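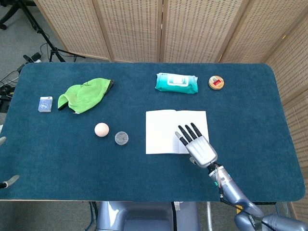 Iveta Pešek wrote back on Thursday that the right hand had done the same thing on her shift, and that restarting the arm controller only cleared it until the next page-turn task.

Ticket 2355
Site: Skindham
Unit: Mundix, right arm
Status: open
Priority: raised from normal to high

Problem: fingers reach the notebook page and the thumb does not close. After 19 seconds the task times out and the hand stays flat on the paper. No alarm on the console. The wrist light stays green the whole time, so the operator has no warning that the arm is still powered.

Log:
9:40 Ran page turn seven times. Thumb failed on 2.
10:05 Swapped the notebook for the ball. Thumb closed every time.
10:30 Checked thumb cable at the wrist. Seated, no damage found.
11:15 Rolled hand firmware back to the Grulanine build. Thumb failed on the first page turn.
11:50 Lowered contact threshold one step. No change.

Safety: do not reach over the table to free the page after a timeout. Press the stop first and wait for the brakes.

Next: Poduval to send a replacement thumb sensor. Thumb current trace from the 11:15 run is attached. Page-turn tasks are off the schedule until it is fitted. Other tabletop tasks can continue.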